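Ticket 438 – General Assembly vote records dropping abstentions after import
Product: Pleniline (desktop), with Sedix export
Opened by: Hussam Awad
Status: Open, waiting on support

Hi again! I'm the one who wrote in June about the country names in Arabic, and thank you for sorting that out, it's been great. New problem now, and a more annoying one.

I keep a running file of UN votes for our little foreign affairs newsletter (climate, disarmament, sanctions, that sort of thing). I pull the roll calls into Pleniline, tag them, and push them through Sedix to get the tables we print. Since the last update, some of the abstentions go missing on the way. The yes and no columns are fine every time. On the debt relief resolution I should have 39 abstentions and I get none at all, so the table makes it look as though those countries never showed up. For us that's a pretty big difference – half the article was about who sat on the fence!

What I've tried so far:

Restarted Pleniline, restarted the computer. Same thing.

Imported the debt relief vote again into a brand new project called Sabbagh, in case my old one was damaged. Abstentions show up on screen in Pleniline. They vanish in the Sedix table.

Exported as plain CSV without Sedix. All there. So I'm fairly sure the import is innocent, and I've changed my mind about the title of this ticket, but I can't see how to edit it. 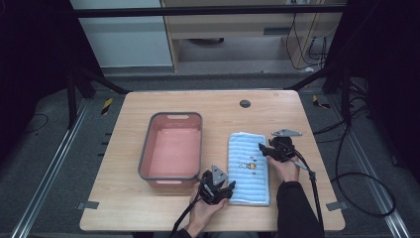 Attachment 1: basin and folded blue towel on the table

Update, 9:40 a.m.

Your first reply asked whether I was over the row limit. Good question, and I hadn't thought of it. The Sabbagh project is tiny, one vote only, so it's nowhere near 1,000 rows. My main project is well past that, but it splits into batches like it always did, and the yes and no votes survive the split.

I also turned off the Soster add-on (the one that groups countries by regional bloc) and ran the export again. The abstentions came back! I got very excited for five minutes. Then I tried the other three resolutions from the same session and only one of them was right. The two bad ones have votes that were corrected afterwards, where a delegation told the Secretariat it had meant to abstain.

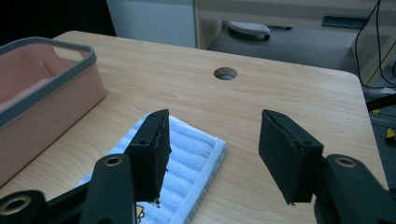
So now I'm wondering if there are two things going on. With Soster on, I lose every abstention. With Soster off, I lose them only where there's a correction note attached to the vote. I deleted the note from one record as a test, exported, and the whole column was back. I'd rather not do that for the real file – those notes matter, and I'd have to retype them.

Update, 2:15 p.m.

Rolled Sedix back to the previous version on my laptop, left Pleniline alone. All 4 resolutions export properly with Soster on and the notes in place. I'll use the laptop for this issue of the newsletter and leave the desktop as it is, so you can have the logs from it. Could you tell me which folder they're in? The help page points to one I don't have.

Hussam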